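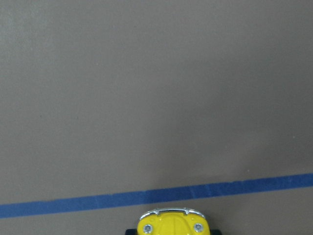
Kids' Corner > Art > How Does an Art Show Get Made?

How Does an Art Show Get Made?
6/19/26
142 shares | 2 comments

You walk into a gallery. The walls are white, the room is quiet, and a bowl is sitting on a stand as if it had been born there. It wasn't. Somebody spent months deciding where that bowl should go, and then moved it a little to the left.

The person who decides is called a curator. Curators choose what goes in a show and what stays in a box. They also argue about lamps.

Take the Baltitz Gallery, which opens a clay show every September. Last time it had 299 pots to pick from and space for far fewer. The curator started with a floor plan and paper cutouts, one for each pot. Paper is good for this. If you drop it, you still have a job.

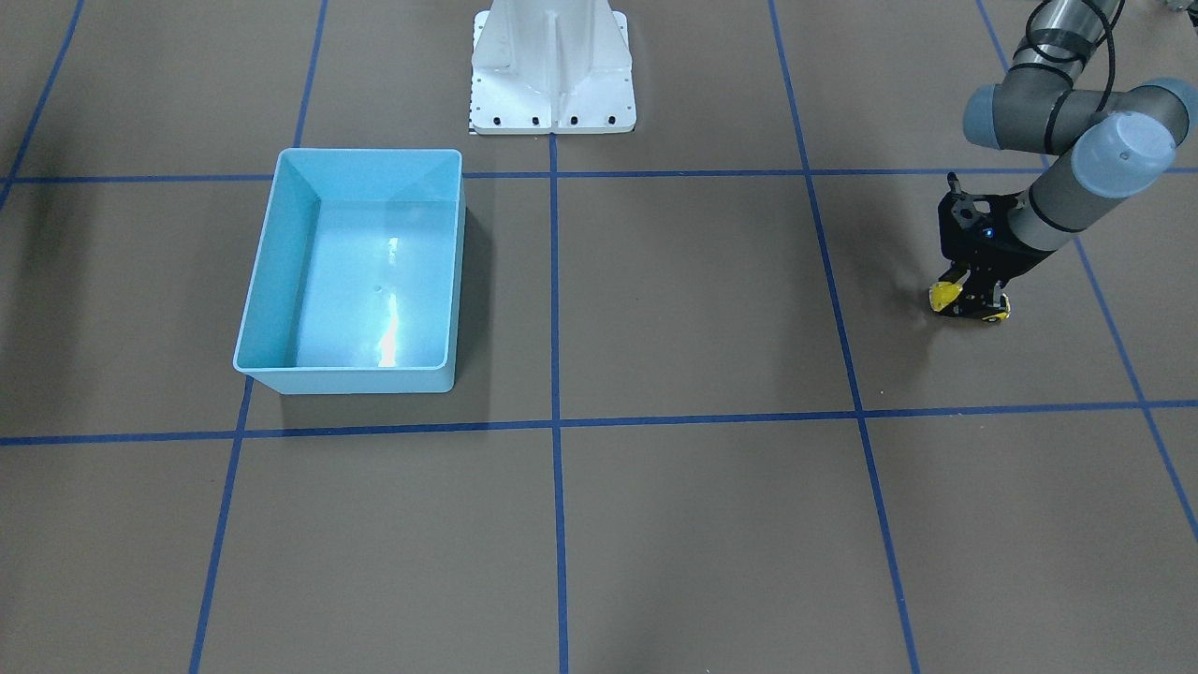
Blue tape divides a flat surface into a grid.

Next comes the moving. Art travels in crates stuffed with foam, and a company called Stustex drives them over very slowly. When a crate arrives, it isn't opened right away. It sits there for a day, getting used to the temperature of the room. (Try telling your teacher you need to do that after recess.)

Then a person in gloves checks every pot for cracks and chips and writes it all down. This is called a condition report. It is a report card for a bowl, and some bowls do better than others.

Now the pots go on their stands, which are called plinths. Plinth is a fun word and you should say it twice. A tall plinth makes a small pot look important. A low one makes you bend down, and grown-ups make a noise when they bend down, so there are usually only a few of those.

Last of all come the labels – the little cards that tell you who made the thing and what it's made of. One pot in the show came from the Omerović workshop and was called "Untitled." So were six others. Artists are busy people.

The show at Baltitz had 1,772 visitors. After it closed, every pot went back in its foam, and the walls got a new coat of white paint to hide the holes.

Try it yourself: pick five things from your room and put them on a shelf so they look like they belong together. Write a label for each one. Socks are allowed if they're clean.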